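Bon, je commence sans diapo, comme d'habitude, le temps que tout le monde s'assoie. Demander qui a déjà vu Titan dans un télescope (il y a toujours trois ou quatre mains, les féliciter !).

Titan, donc : la plus grosse lune de Saturne, plus large que Mercure, avec une vraie atmosphère, épaisse, orange, pleine d'azote et de méthane. On y a posé une sonde, Huygens, en janvier 2005 — raconter la descente sous parachute, ne pas traîner sur les instruments, sinon je perds le fond de la salle. Insister sur les galets arrondis autour du point d'atterrissage.
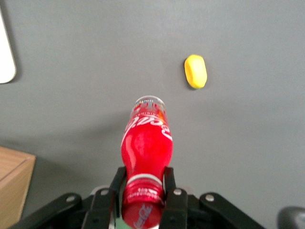 Dernière modification de la page : 2018-11-04

Ensuite les lacs. C'est mon passage préféré et je déborde à chaque fois, Sylvain Moulin me fera signe à 30 minutes. Du méthane et de l'éthane liquides, par presque moins 180 degrés, avec des rivages, des îles, des rivières ! Rappeler que le radar de Cassini voyait à travers la brume, les lacs lisses ressortent en noir.

Question de Citlali Galindo la dernière fois : est-ce qu'il pleut ? Oui, du méthane, en grosses gouttes très lentes, parce que la gravité est faible et l'air dense. Laisser un silence ici, les gens adorent imaginer ça.

Puis l'océan d'eau sous la croûte de glace, et je passe aux questions.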